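Workshop > Old computers > Cleaning and stripping down

Last updated February 5, 2023

How I clean out an old Dell desktop

I've been meaning to write this up since December, when Lindsay Maihi brought me a tower that had spent its whole life under a counter in Valondale. It was choked with dust, poor thing! You don't need much to sort one out: a Phillips screwdriver, a soft paintbrush, a can of compressed air and a decent lamp.

Shut it down properly, switch it off at the wall and pull every lead out of the back. Then hold the power button in for a few seconds to drain whatever's left. Lay the case on its side on a bench (not the carpet, please) and take the side panel off. Touch some bare metal on the case before you go poking about, and keep doing it every so often.

Before you unplug anything inside, take a photo with your phone. I skipped this once and spent a whole evening at Hemi Prendergast's place working out which plug went where. The thick bunch of coloured leads from the power supply is the one to watch. Ease it to one side and don't yank, and if there are little barcode labels on it, leave them be. They're handy if you ever have to match up a part.

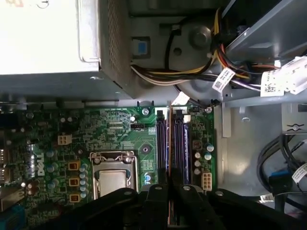

Now for the dust. Start up by the power supply and go over the mesh with the dry brush, working gently so you're lifting the fluff off and not shoving it further in. Never open the power supply itself, even unplugged. Next do the motherboard, with short puffs of air and the can held upright. If you're blowing out a fan, hold the blades still with a finger.

I leave the processor alone unless I've got fresh thermal paste handy (mine's Simach, 59 cents on clearance, and I should've bought 2). If you do lift the lever, wipe the old paste off with isopropyl on a lint-free cloth and let it dry.

Last of all, press each plug home, check your photo, and put the panel back on before you reconnect the leads. If it won't start, reseat the memory first. That's what was wrong with Lindsay's.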